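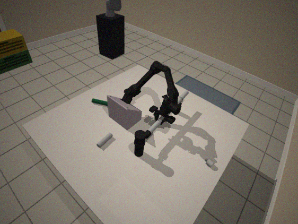
1月 シミュレーション作業メモ:長い柄をつかむグリッパの比較

朝から夕方まで、長柄の道具のような物をつかむ課題でグリッパを二種類試した。結論を先に書くと、平行グリッパの太い指のほうがずっと良い。ここまで差が出るとは思っていなかったので、かなり興奮している。

比較したもの
・A:いままで使っていた細い指(Hoekstra版のモデル)
・B:太い指の平行グリッパ(Dulla版、Gøranが先週メッシュを直してくれたもの)
アームは同じ黒いほう。コントローラも同じでインピーダンス制御、ゲインは前回のまま触っていない。奥の台座に載っている明るいグレーのアームは今回は動かさず、干渉チェックの対象にだけ入れてある。

課題
白いマットの上で、細長い白い棒の先に黒い円筒の頭がついたものをつかむ。頭は立てたまま、棒を斜めに保持して3秒キープ。そのあと持ち上げて、奥の青灰色のパッドのほうへ運ぶ。薄紫のくさびブロックと短い円柱はマットに出しっぱなし。これがあると手首の逃げ道が減って、難しさがちょうどいい。

結果
試行は両方合わせて322回。Aは棒の中ほどをつかむところまではいくのに、持ち上げの瞬間に棒が指の間でくるっと回る。重い頭が下に引っぱるので、接触点が二つしかないと耐えられないらしい。摩擦係数を上げてごまかす手もあるけれど、実機で泣くのが目に見えているのでやらない。

Bの成功率は92%!最初のバッチを見たときは、ログの読み間違いかと思って三回開き直した。指の幅があるぶん棒に沿って面で当たるので、回転がきれいに止まる。Aの失敗のうち89件がこの「くるっ」だったから、効いている理由もはっきりしている。

把持位置について
頭に近いほうをつかめば楽に決まっているが、近すぎると手首が円筒の頭にぶつかる。逆に先端寄りだとモーメントが大きくて、Bでもじわじわ滑る。いまのところ真ん中より少し先端側に初期値を置いて、プランナに前後を探させるのがいちばん安定している。Evelienは「頭の付け根の丸い継ぎ手を基準にして距離で指定したら?」と言っていて、これはすごくいい案だと思う。棒の長さを変えても使い回せる。明日さっそく入れる。

カメラの話(脱線)
固定カメラの深度だけで棒の向きを推定すると、ときどき大きく外す。マットが白、棒も白で、しかもアームと棒の影が右下に向かって長く交差して落ちるため、RGBのほうも影の帯を棒だと思い込むことがある。影の一本は棒とほぼ平行なので、だまされるのも無理はない。
Arnoutの影ランダム化を入れて学習し直したら、目に見えて減った。シード1267で再現できるので、気になる人は試してみてほしい。光源をもう一つ足す案もあるが、影が薄くなると今度は高さの手がかりがなくなりそうで迷っている。

つまずいたところ
・肘を高く上げる姿勢のとき、前腕を急角度で下ろすと手首の関節が可動域の端に近づく。逆運動学の初期姿勢を一つ追加したら解消した。
・Bの指についている小さな突起が、衝突形状では箱で近似されていた。凸包に変えたら接触の振動が収まった。計算は少し重くなったが許容範囲。
・くさびの衝突判定が一回り大きかった。スケールの設定ミス、私のせいです。すみません。

Lensaへ:Grikgateのリポジトリに設定ファイルを上げておいた。ブランチ名は long-handle。衝突形状を変えたので、古いキャッシュは消してから回してください。

Teunへ:実機に太い指をつけるとき、取り付け穴の位置が合うか見てもらえますか。図面はFirkvilleの共有フォルダの中。合わなければアダプタを印刷します。

次にやること
・継ぎ手基準の把持位置指定(Evelien案)
・短い白い円柱と緑の円柱もBでつかんでみる。太い指だと小物は苦手かもしれないので、ここはAの逆転もありえる。楽しみ。
・頭の質量を変えて滑り始める境目を調べる
・保持時間を3秒から10秒へ

追記(17時すぎ):待ちきれずに頭の質量を少し増やして数回だけ回した。Bはまだ滑らない。動画はログと同じ場所に置いた。持ち上げの直前に指がぴたっと棒に沿うところが本当に気持ちいいので、ぜひ見てください。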